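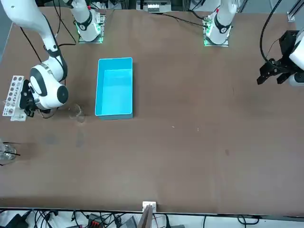 Comment une maison peut-elle voyager ?

Certaines maisons arrivent entières sur un camion. On les appelle des maisons modulaires. Elles sont fabriquées dans un atelier, puis transportées jusqu'au terrain où la famille va vivre.

D'abord, on prépare le terrain
Une maison est très lourde. Un module de taille moyenne pèse 11 tonnes, autant que deux gros éléphants. Si on le posait directement sur la terre, il s'enfoncerait d'un côté et les portes fermeraient mal. Les maçons creusent donc des trous et y coulent du béton. Ce sont les fondations.

Ensuite, on assemble les modules
Un module est une grosse boîte avec un plancher, des murs et un plafond. À l'atelier de Wandstead, une maison compte 3 modules : un pour la cuisine et le salon, un pour les chambres, un pour la salle de bains et l'entrée. Les fils électriques et les tuyaux sont déjà dans les murs.

Le jour du voyage
Le camion roule lentement, souvent avec une voiture devant lui pour prévenir les autres conducteurs. Entre Wandstead et Drotton, il y a 29 kilomètres et le trajet prend toute la matinée. Sur place, une grue soulève chaque module et le dépose sur les fondations. Quand il y a trop de vent, on attend le lendemain.

Et après ?
Il faut visser les modules entre eux, boucher les joints pour que la pluie n'entre pas, puis brancher l'eau et l'électricité.

Les mots à retenir
Fondations : la partie cachée dans le sol qui porte la maison.
Joint : l'endroit où deux morceaux se touchent.
Grue : un engin qui soulève des charges très lourdes.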